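Jan 31, 2022

Filed under: Housekeeping, alleged

I own 51 plastic bags that contain other plastic bags. I know the figure because I spent last night on the kitchen floor sorting them, having told Mirta in December that the whole business would be dealt with before New Year's. She was polite enough not to ask which one.

The system, if you want to call it that, came from my aunt Hortensia, who never threw out anything clear. Printed bags were for garbage. Clear bags were for "things," and things could be a zipper, half a birthday candle, the warranty for a blender she gave away years ago. I inherited the habit along with her good scissors, and I've kept up only one of the two, judging by the scissors.

So I made rules. Anything with a hole goes. Anything that smells like an onion goes. Anything sticky goes, and I don't want to know. What's left gets flattened, folded in thirds and stood on end, the way Violeta does hers. Hers look like a card catalog. Mine look like someone sat on a card catalog.

The red stuff and the white stuff I had been putting off. Clear plastic is maddening to sort around because it clings to whatever is next to it, and then you lift the bag and the thing comes too, or you lift the thing and now you're wearing the bag. I got through a good stretch of it with the radio on and only a moderate amount of language.

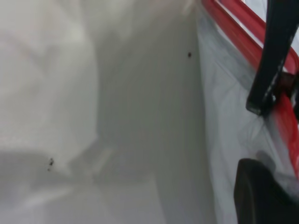
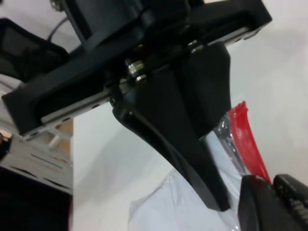 Translucent plastic and something red, both times.

Then there are the specks. Tiny dark ones, on pale surfaces, where they show up beautifully. I have a theory involving poppy seeds and a darker theory involving the toaster. I wiped down every white thing in the kitchen twice and went to bed feeling like a person with standards, and by breakfast there were three new ones next to the sugar.

Facundo came by for coffee, looked at the finished drawer, and asked where I keep the bags now. In the drawer, I said. He said no, the ones he'd brought me. He'd brought me a bag of bags. They're on the chair by the door, and I'll get to them after I find the good scissors.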